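Archives > Wornanberg Neighbors List > Bedding and linens

Re: washing blankets in hard water

Hi all,

Catching up on the list at 6 a.m. with coffee, and this one got me out of my chair!

> We moved to Wornanberg in November and everything I
> wash comes out stiff. I've tried the Skindport softener
> and it only made the towels waxy. Does anyone have a
> trick for blankets?

Yes, stop using softener on them (sorry, Skindport). I had the same waxy towels for a whole winter. Now I use half the detergent, an extra rinse, and a splash of white vinegar in the softener drawer. Blankets go in alone, and I dry them on low with a couple of clean tennis balls.

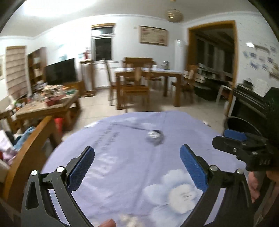 The cloud blanket on the bed.

I did ask Wamis for a quote on a whole-house water softener – 1159 with the fitting, or 561 for the small unit that only feeds the laundry. Lazăr wanted 378 for a small one, but you have to plumb it in yourself, and I'm not that brave. So for now it's vinegar at my house.

Tablecloths are a whole other story, mostly because of what ends up on them (candle wax, gravy, you name it). 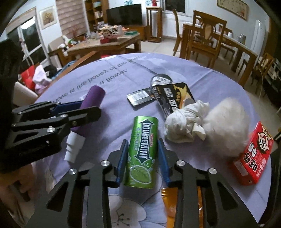 Getting wax out

Let it go hard, scrape off what you can with a spoon, then put brown paper over and under the spot and use a warm iron. Move the paper as it soaks up the wax. It took me 2 tries on the last one, and I still had to wash it after. If anybody has the Wamis laundry unit, please write back – I'd love to know how often you have to buy salt.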